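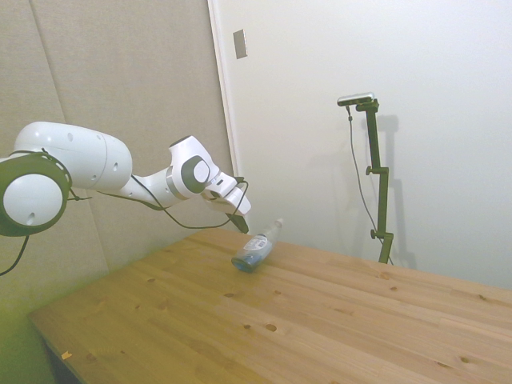 White robotic arm over a pine table

Sedescombe Diaspora Savings Group
Minutes, April meeting, 6:30 p.m.

Chair: Hanne Dalsgaard. Apologies taken as read. Last minutes agreed with one spelling fixed.

1. Transfer fees
Bech presented its offer for members who send money home. The flyer says 8 dollars flat on transfers up to 300. The chair asked what exchange rate goes with that. Bech's rep said the rate was "competitive." Asked for a number, he said it moves daily. Members noted that the margin is where the money usually goes — no decision until we have a rate in writing.

2. Haltel mobile wallet
Haltel claims 436 payout agents. Two members have family in villages on the list and say the nearest one that keeps cash is a bus ride away. Chair to ask how many agents paid out last month.

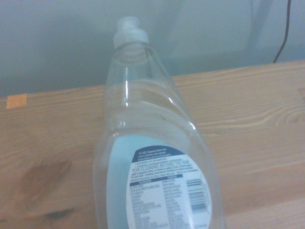
Clear dish soap bottle, back label showing

3. Loltix savings pilot
Loltix wants nearly 60 households to put part of each transfer into a locked account. No answer on who holds the deposits or what early withdrawal costs. The word "empowerment" appears on every slide. Proposal to sign up was not seconded.

4. Any other business
Request for a shared sheet of what members really paid, fees and rate included. Agreed. Meeting closed 8:10 p.m.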